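Two arms and an open case: how a computer refurbisher is changing its benches

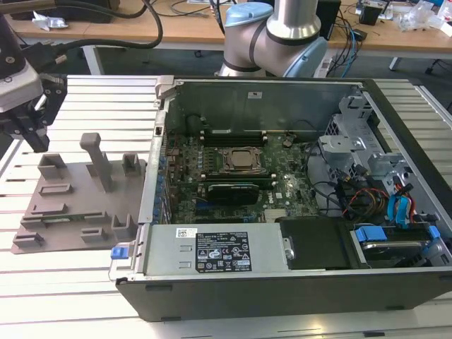 Will the robots mean fewer people on the benches? Yaroslav Karpenko's answer is that the number of people stays the same this year and the work they do does not. He runs the workshop at Plekaris, which takes in office computers at the end of their leases, strips them down and sells them again, whole or as parts.

He put it that way to his staff in September, when the first cell was bolted together, and he says he has been asked to repeat it most weeks.

"I told them what I knew," Karpenko says. "We have a contract with Britier for 485 desktops and we didn't have the hands to do it. I couldn't hire for it either. I advertised twice."

The cell is a pair of arms working over one bench. A person sets the computer down and takes off the side panel. The arms are being taught to do the part that comes next, removing memory and graphics cards and placing them in a holder. Anything with a stripped screw or a broken clip goes back to a person.

That last group is bigger than he expected. "A latch that has been opened 2 times in ten years does not want to open a third time. My people feel that in their fingers and they ease off. The arm has to be told how hard is too hard, and it's my people who tell it."

Telling it has become a job of its own. Three of the technicians now spend half of each shift at the cell, guiding the arms through a removal, then watching them repeat it. They got a small raise for this, after some argument. Karpenko says the argument was fair. "They were teaching a machine their own trade. You can't ask for that and pay them the same."

Not everyone wanted to do it. One technician tried it for two weeks and asked to return to testing and cleaning, and he was moved back. Others complain that the bench work left to them is all problem cases now - the easy machines used to be a rest between the hard ones. Karpenko agrees and has no fix for it yet. He has stopped counting finished units per person, which he says was making things worse.

Wrists are the one thing people bring up without being asked. Pulling parts all day is hard on them, and the technicians on split shifts say they go home less sore.

The software comes from Plallereck, whose engineers visit less often than they did at the start. Small changes to the holders are made in house now, usually by whoever was annoyed by the old one.

Asked about next year, Karpenko is careful. A second cell has been priced but not ordered. "If it comes, I'll sit down with everybody first. The last time, they saw the crates before they heard it from me. I wouldn't do that again."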